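Workshop > Storage and Upkeep > Woven Baskets

4th January
By the Altell Workshop Desk

Cleaning and Storing Woven Baskets

Woven baskets used for small parts, cloths or pantry goods collect dust in the crossings of the weave. A dry cleaning every month is enough for most. Baskets kept near a stove need more, as grease film holds the dust in place.

Start dry. Turn the basket over and tap the base with the flat of the hand. Work along the weave with a soft paintbrush, 2 inches wide or less, then across it. A vacuum with a brush head is acceptable on tight weaves. Do not use it on a basket with broken strands; the suction lifts the ends and the break travels.

For grease, mix one teaspoon of dish soap into a quart of lukewarm water. Wring the cloth until it no longer drips. Wipe one side at a time and follow with a second cloth dampened in plain water. Paper fiber and seagrass should not be soaked. Willow and rattan tolerate a short rinse. If the material is not known, treat it as paper.

Dry the basket upside down on a rack with air on all sides. Allow a full day. Rectangular baskets may rack out of square while damp. Set a block of scrap wood inside, cut slightly under the inner width, and leave it there until the weave is stiff again. 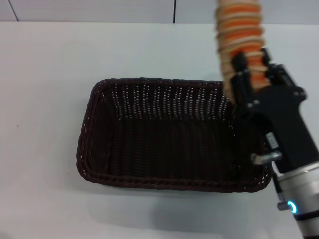 Dark brown rectangular basket, woven.

Dark weaves hide dirt but show lint. Use a lint-free cloth for the final wipe, and test any polish on the underside first. Dyed fiber can bleed. If color comes off on a damp white rag, clean that basket dry only.

Loose strands: trim anything under half an inch flush with side cutters. Longer ends can be tucked back under the next crossing with a blunt awl and fixed with a drop of wood glue. Clamp with a clothespin for 155 minutes. The Lusonton shop used to quote one hour, but the joint opened on three of the 13 baskets we repaired that way last February.

Load: a hand-size basket with no wire frame should carry no more than some 5 pounds. Screws and other dense items go in a tin placed inside the basket. Line the base with felt if the contents have sharp edges.

Storage: nest baskets only when fully dry, with a sheet of plain paper between each. Keep them off concrete floors. In the Alvarado unit we use slatted shelves and leave a hand's width to the wall. Check the bottom basket of each stack for mildew before the damp season.

Mildew spots can be wiped with white vinegar and water in equal parts. Repeat after drying if the smell remains.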